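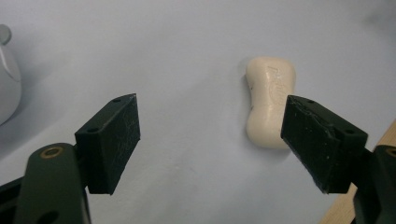

Section 4. Steaming Shellfish in the Rikon Two-Tier Steamer

This section applies to crab clusters, mussels, clams and shell-on shrimp. For fish fillets, refer to Section 5. Read the cautions in Section 1 before first use.

4.1 Preparing the steamer

1. Place the base on a level, heat-resistant surface with the steam outlet facing away from the user.
2. Pour 600 ml of cold water into the reservoir. Do not add wine, stock or salt to the reservoir. Seasonings belong in the drip tray.
3. Seat the drip tray, then the lower basket. The tabs must drop fully into their slots.
4. Fit the upper basket only if it will be used.

Note: Lemon slices, bay leaves or parsley stems may be laid in the drip tray. Remove them before emptying the tray into the sink.

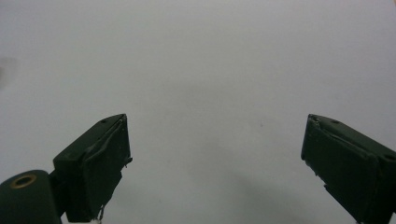 4.2 Loading the baskets

1. Thaw frozen crab completely in the refrigerator and drain it.
2. Scrub mussels and clams under cold running water. Discard any with broken shells and any that stay open when tapped.
3. Arrange the shellfish in a single layer, leaving the center vents uncovered.
4. When both tiers are in use, put the heavier items in the lower basket.

Caution: Crab legs that extend past the rim will hold the lid open. Bend them at the joint or cut them with kitchen shears.

4.3 Cooking

1. Close the lid and turn the dial to SHELLFISH.
2. Set the timer to 20 minutes for a full load of thawed raw crab. Mussels and clams are ready when the shells have opened; begin checking early.
3. Discard any mussel or clam that remains closed at the end of cooking.
4. Check the thickest piece with a food thermometer. The reading should be at least 64 °C.

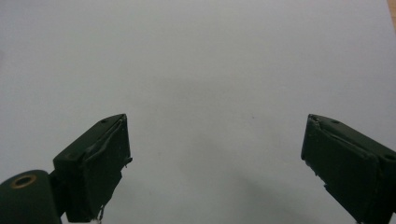 If the water level falls below the MIN line, add water through the side spout. Do not lift the baskets to refill.

Warning: Escaping steam can cause serious burns. Open the lid away from the face and wear oven mitts.

4.4 Serving and storage

Transfer the shellfish to a warm dish and serve at once with melted butter. Refrigerate leftovers within 2 hours in a covered container. Unplug the base and let it cool before cleaning as directed in Section 7.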